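How to write to your MP about a foreign policy issue (and get a proper answer)

Last updated Sat 29 August

I've been writing to MPs about foreign affairs for years now, first when I lived in Remton and then after I moved over to Wostholm, and I've had every kind of reply going. I've had the two-line acknowledgement and then silence. I've had the four-page letter that answered a question I never asked. And every so often I've had a real answer, signed by a minister, that told me something I didn't know and couldn't have found in the papers.

The good ones mostly came from letters that were put together a certain way, so I've written down how I do it. It works for treaties, sanctions, peace talks, arms sales, visas for people stuck somewhere awful, anything that ends up on a foreign minister's desk. I'm writing about the Westminster set-up. If you're elsewhere you'll have to adjust as you go!

Before you start

Check who your MP is, even if you think you know. Boundaries move. My old street in Remton was shifted into the neighbouring seat and I'd sent an entire letter (a good one, I thought) before I noticed. By custom MPs only take up matters for their own constituents, so you get a polite note passing you on and you've lost a few weeks. Put your postcode into the finder on the Parliament website and it'll tell you.

Then look up what your MP has already said on the subject. Hansard is free and searchable and goes back a very long way. Type in the name of the country and the name of your MP and see what turns up. If they spoke in a debate on it in January, you want to have read that before you write, and you want to mention it in the letter. People like being read.

Step one: pick one question

This is the bit everybody gets wrong, me included. You're cross about something you've seen on the news and there are nine things you'd like to say. Say one. The more you put in, the more there is to choose from, and whoever drafts the reply will choose the easiest.

My first letter on a set of nuclear talks had a paragraph on inspections, a paragraph on sanctions, a paragraph on what I thought of the other side's foreign minister and a long bit at the end about history. What came back was a page on the government's long-standing commitment to stability in the region. Well, yes. I'd left the door wide open for that.

A question that works has a fact in it and can be answered. "What is the government doing about the talks?" gets you mush. "Does the government plan to publish its assessment of the inspection terms before the agreement is signed, and if so when?" is much harder to wriggle round. Even a no is useful, you can do something with a no.

Step two: keep it short

I aim for one side of A4 and I'm quite strict about it. The body of the best letter I ever sent came to 229 words (I went back and checked, it's pinned over my desk). Mine usually go like this:

Your full name, address and postcode at the top. Without them the office can't tell you're a constituent, and plenty of letters stop right there.

One sentence saying what you're writing about.

Two or three sentences of background, with the date and source of anything you're relying on.

Your question, in a paragraph by itself.

What you'd like your MP to do with it.

That last one matters a lot. "I'd be grateful if you would forward this letter to the Foreign Secretary and send me the reply" is a request somebody can act on. An MP's letter to a minister normally gets a ministerial reply, whereas if you write to the department directly you'll most likely hear from a correspondence team. They're perfectly nice, but it isn't the same thing.
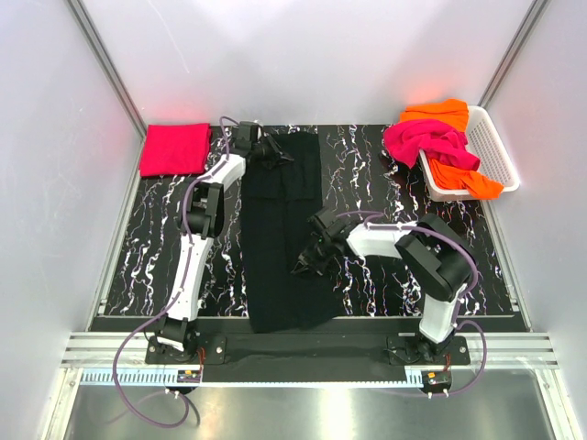
One comment under the old version of this page said all this was far too gentle, and that a foreign affairs letter goes nowhere unless you copy in the local paper and tell the MP you've done it. I've tried that, with the Whitcombe paper, and what I got was a very careful reply with nothing in it. Once an office thinks its letter might be printed, it writes a letter for printing. I'd keep the press for later on, when you've got a non-answer in your hand and can show it to somebody.

Step three: email or post?

Email is fine. Really! It gets logged and it's easy to forward. I still use the post when I'm enclosing something, say a marked-up page from a report, but I wouldn't claim it makes anybody read faster.

What I would avoid is the ready-made campaign email, the sort where you type in your name and press a button. If an office gets 100 of the same message, it'll write one reply and send it 100 times, and fair enough. Campaigns do have their use, they show a subject has some weight behind it. But if you want your own question answered, use your own words. Nick the facts from the campaign by all means, once you've checked them.

Step four: wait, then chase

Give it a fortnight for an acknowledgement. A minister's reply takes longer, and when there's a crisis on it takes a lot longer. My slowest took 12 weeks, in the middle of a sanctions row, and it was worth having when it came. I put a note in the calendar for four weeks after I send and then ring the constituency office (mine's above the shops on Gunley Road) and ask, cheerfully, whether the letter's gone to the department yet. Be kind to whoever picks up the phone. They've very likely had a morning of people shouting about bins.

If you chase by email, reply on the same thread so they've got the whole thing in front of them.

Step five: read the reply properly

Ministerial letters have a language of their own. Get a pencil and find your question, then find the sentence that answers it. If there isn't one, that's what you write back about. A few phrases I've learned to stop at:

"We do not comment on intelligence matters." This one's standard whatever the truth is, so don't read a yes or a no into it.

"We continue to raise this at the highest levels." Ask when it was last raised, and with which government.

"We keep the matter under review." Ask if there's a date for the review.

"We have seen no evidence that..." Have a look at what comes after the "that". Sometimes it's a narrower claim than the one you asked about.

I'm not saying they're fibbing. A lot of diplomacy is done quietly for decent reasons and there are things they can't put in a letter to me. But you're allowed to notice the gap and ask again.

Step six: the follow-up

If you got half an answer, thank your MP for it, quote the half you got and ask for the rest. Keep this one even shorter. You can also ask whether they'd table a written question, and I wish I'd known about this years earlier. Any backbencher can put one down, the answer is published, and a department tends to take more care over words that are going on the public record. Draft it for them if you can, one sentence, no speeches. Ministers don't table them, so if your MP is in the government, ask them to take it up with the department privately instead.

And you can go to a surgery. Look on the MP's website for the dates and book early, as the Wostholm ones fill up. Take 2 copies of your letter, one to hand over and one to look at when your mind goes blank. Mine always does.

Keep everything in one folder with the dates on, including the dull acknowledgements. When the subject comes round again, and in foreign affairs it nearly always does, you can open with "In your letter to me you said..." and carry on from there.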